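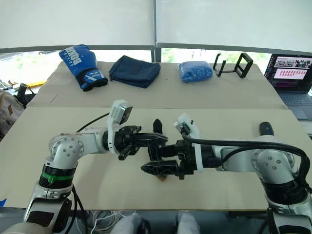
Jalell issues bench layout note for small-board work at Urkivgate

Urkivgate, Fri 2 September

Jalell has released the first issue of its bench layout note for small-board handling, fitting and inspection. The note sets out how a plain table is to be covered, divided and cleared when circuit boards and small clamps are worked on with handheld tools. It applies to all tables in the Urkivgate workroom and may be used free of charge by other workshops.

The note was drafted by Ingvild Myklebust, bench supervisor at Jalell, and checked against working practice in July. It replaces the wall sheet previously in use, which dealt only with tool storage and gave no rules for the table surface.

Surface

The working surface is to be beige or another pale, matt colour. Small components and dropped screws are easier to find against a plain ground, and glare from a window is reduced. Large sheets of cardboard are accepted as a covering. Creases, scuffs and faint smudges are no reason to change a sheet. A sheet is changed when it is torn, when it has lifted at an edge, or after 300 hours of use, whichever comes first.

Where two boards meet, the join is to run across the table from left to right. The join serves as the boundary between the front zone and the rear zone. No board is to be set down across it.

Front zone

The front zone is kept for the work itself: the circuit board, the part or fixture it belongs with, and the tool being used. Boards are laid flat, with the long edge towards the middle of the table where space allows. A tool with a long shaft is held or set down so that its tip points away from the board.

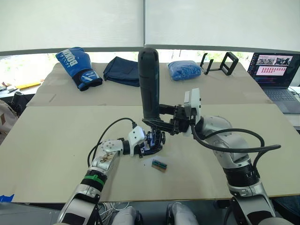
Small upright parts are stood on their own base and kept clear of the board by at least 3 cm. Any part that will not stand is to be placed in a tray. Packaging, drinks and loose paper are excluded from the front zone at all times.

Rear zone

Articles that have no part in the job may stay on the table if they are moved to the rear zone and placed in a single row. The Urkivgate tables are shared with other activities, and the note makes allowance for this. A blue boxing glove, folded dark fabric and a blue knitted bundle are all acceptable in the row, as are open black frames. Soft articles are not to be stacked. Straps and cuffs must lie behind the join.

A laptop may be kept open at the far right for reference. Its lead is to be routed off the back of the table.

"The old sheet told people where the screwdrivers lived and left it at that," said Ingvild Myklebust. "Most of the queries we had were over the table. People wanted to know what could stay on it and how far back it had to go."

Clearing down

At the end of a session the front zone is cleared first. Boards are returned to their sleeves, then tools to the rack.

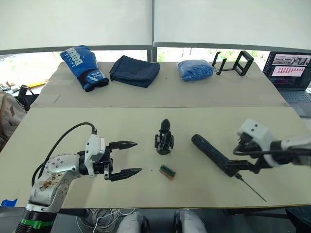 The cardboard is brushed from the join towards the front edge and the sweepings are checked for components before disposal. The rear row is checked last. Articles left for more than 2 days are moved to the shelf.

Availability

The note runs to 11 pages. Printed copies are held by Elletti, which also supplies the trays and board sleeves listed in the appendix. Workshops wishing to submit corrections for the second issue should send them in writing to Shamim Shaikh, publications desk, Jalell, quoting the page and clause number.

Ends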